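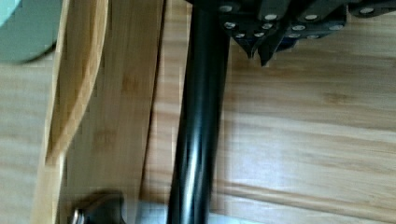

Frequently asked questions about our gripper trials

Welcome, and thank you for stopping by! We started the Draltodeck bench in September to compare grippers side by side on ordinary household jobs, and people write in with such good questions that it seemed kinder to put the answers in one place. Most of our work so far has been with pointed fingertips, the dark kind that taper to a sharp tip, and we like to bring them in over plain wood with a glossy black rod close by, so that we learn early whether the arm can work next to something without bumping it.

Which grippers are you comparing?
Two at the moment, the Idano and the Tesden. Both go on the same arm and both get the same 31 tasks, in the same order, with the same person at the controls (usually Kamol Saithong, who has far steadier hands than the rest of us). We would love to add a third, but swapping takes a whole afternoon by the time the wrist camera has been lined up again.

Do pointed tips really make a difference?
They do for small things! On thin or flat parts the pointed tips get underneath where our wide pads just push the part along the table. On round things they are fussier, and you have to come in very square or the object rolls out sideways. If you mostly pick up cups and jars, I would start with pads and save yourself some grumbling.

Why is the camera on the wrist?
We tried an overhead camera first and kept losing sight of the tips at the last moment. From the wrist you always know where the fingers are, though the view is narrow and a bit soft at the edges – you do get used to it. We still keep the overhead one running for timing.

How many tries have you recorded?
362 so far, of which 220 were with the Idano. The Tesden arrived later and is catching up. Please don't read a winner into those numbers, they only tell you how many times we pressed start.

What controller do you use?
The Hemmin handheld one. It took each of us five sessions or so before we stopped overshooting, and I still close the fingers too early when I'm tired.

Can I suggest a task?
Please do. Small, unbreakable and easy to put back where it started is what suits us best. Write to Kamol through the contact form and tell him what the object is and how it should end up.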